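How a robot learns to put a computer together

Most robots in factories follow a fixed list of moves. If a part lies slightly out of place, the robot misses it. Another way is to let a person show the robot the task, many times over, and let a program work out the pattern.

Each go at the task is called a demonstration. At Ivura, the parts wait in a grey tray. Every part has its own slot, so it starts in a known position.

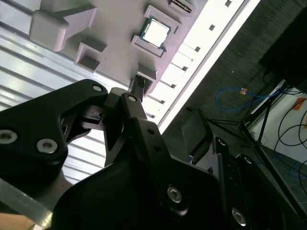

A processor in its socket on the tray, seen from the gripper.

There are two common ways to give a demonstration. In the first, a person holds the arm and moves it by hand, and sensors in the joints record every angle. In the second, called teleoperation, the person moves a set of controls and the arm copies them. Small parts need slow, careful movements with either method.

The program stores what the cameras saw and how the arm moved, matched moment by moment. One task may need 200 demonstrations. A harder one, such as fitting a memory module into its slot, may need 600.

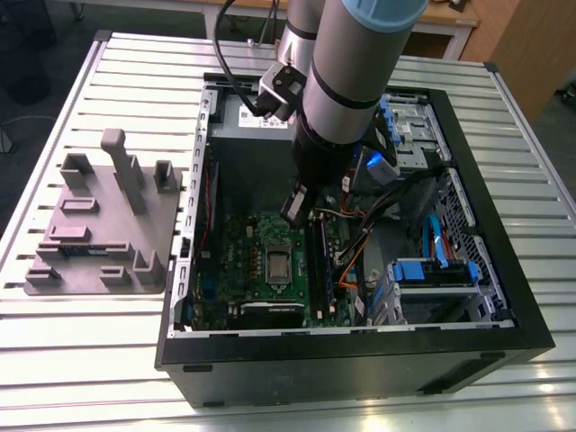
Princess Magbanua asked whether the bad tries should be thrown away. Some are. A try in which the person slips and then puts it right is often worth keeping, as it shows the robot how to recover.

Words to know
Gripper: the part of a robot that holds things.
Teleoperation: moving a machine by remote control.
Motherboard: the large circuit board that other computer parts plug into.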